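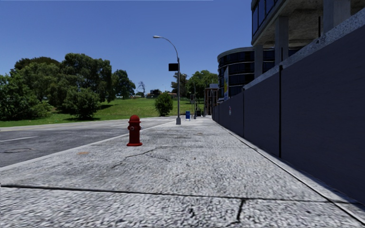

Projects > Student reports > Pavement delivery, second year

My half of the project was all about getting a little delivery robot to stop in time, and I did every bit of it in simulation, because I really didn't fancy chasing a real one down the street. Iida Tuominen did the route planning and I did the part that decides whether the thing ahead is a problem or just ground. My favourite test stretch was the pavement next to the long wall. A dark red hydrant stands on the road side of it, and the slabs have joints and thin cracks in them, so you get one proper obstacle and plenty of stuff that should be ignored, all under the same strong sun. I ended up knowing that hydrant very well!

The starting point was Berhe, the detector our course gives everyone. It looks at one camera view at a time and marks anything it thinks is solid. It never missed the hydrant, not once, but it also kept braking for dark lines on the concrete (joints mostly, and a crack if the robot came at it from a bad angle). Out of 40 runs along the stretch it made a false stop in 8. For a robot carrying somebody's lunch that's a lot of standing about.

So I tried something quite simple. Anything flat on the ground slides through the camera view in a way you can work out beforehand, as long as you know how fast the robot is going and how high the camera sits. Anything that sticks up doesn't follow that pattern. I compared each view with the one before, and if the marked patch moved the way flat ground should, I threw it away. I called this bit Kosasov and it's embarrassingly short, most of the code is just reading the wheel speed.

With Kosasov switched on, the same 40 runs gave 2 false stops, and the robot still stopped for the hydrant every time. Both of the bad ones came while it was turning, when my sums about the camera height go a bit wrong because I never allowed for the body leaning. I had a go at fixing that and made it worse, so I put it back.

Hilkka Salminen, who supervised us, asked what happens with low things like a kerb edge. Good question, and I don't have a good answer. Anything under 7 cm tall moves so much like flat ground that Kosasov tends to bin it. Iida's planner keeps us off the kerb anyway, but I wouldn't want to lean on that.

I also only tested in bright, dry, sunny weather. The next group gets the whole lot in January, and if it's you: start with rain, then try the turning problem, and please save your settings before each batch. I lost an entire afternoon of runs that way and had to do them all again.

3 comments | 12 shares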